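9/20/22

Open day at Virnivetti. Signed in late, missed the introductory talk, got the second half of the tour and then the simulation demonstration, which was the part I had gone for. Mirko Zuccaro ran it from a laptop with the fan going flat out.

The set-up is a simulated Franka arm in a furnished room, driven by a planner they call Vulex. The task set is plain tabletop work: pick up a named object, put it somewhere else, release, withdraw. Each trial draws a fresh selection of objects onto the table. They had 2000 trials queued for the week and 1407 logged when I arrived. The log records grasp width, fingertip force, joint positions and a reason code on failure. I asked for the list of reason codes and was shown it, which I had not expected. It is short. Most failures fall under two codes, contact before closure and loss during lift.

The table carried a big faceted bowl and a small round ornament banded in red, gold and yellow.
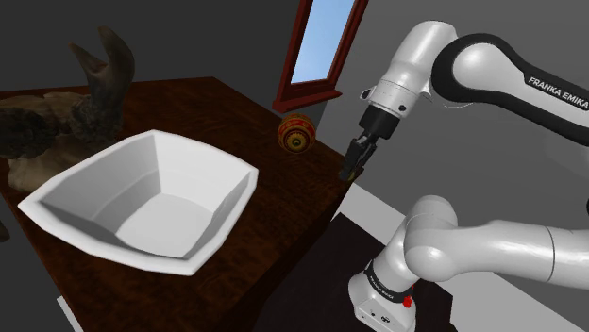 Approach height is the setting they argue about. Too high and the planner wastes motion and arrives with a poor wrist angle; too low and a finger touches the table before the jaws are lined up. Zuccaro steps it by hand during demonstrations and leaves it fixed for logged runs. I would have liked to see it as a swept variable. He agreed and said it was down for January.

Contact model: they use a convex breakdown of each mesh, so a hollow object is several solid pieces stuck together. Fine for bowls if the pieces follow the wall. Poor for anything with a thin loop or handle, where the hull tends to fill the hole and the fingers meet a surface that is not drawn. I have had the same trouble with our own meshes and never cured it properly. Their answer is a second, finer breakdown for flagged parts only — cost 300 extra pieces across the whole library, and the step time hardly moved. Note to try this on the Lo set.

Friction is one value per object. No attempt at soft material. A pouch is as stiff as a brick.

At one point the gripper had a small yellow thing with a loop at one side, between the fingers and slightly tilted.
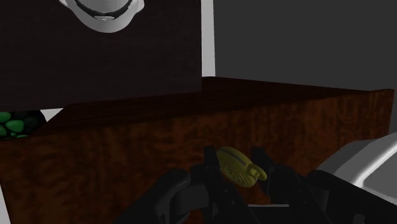
Vaslow asked whether a tilted grasp is scored as a success, and if so whether the figure on the poster meant very much. Zuccaro said the score looks only at final position and release, and that tilt is logged but not used. Vaslow said it ought to be used. There was some back and forth about thresholds, ending in an agreement to plot tilt against loss during lift and see if there is a knee in the curve.

I side with Vaslow. A grasp that holds in a rigid model with generous friction may not hold on hardware, and tilt is the cheapest warning available.

To do: ask for the log format, check our wrist angle limits against theirs, send Zuccaro the mesh script. Parking 2 pounds, receipt in the blue folder.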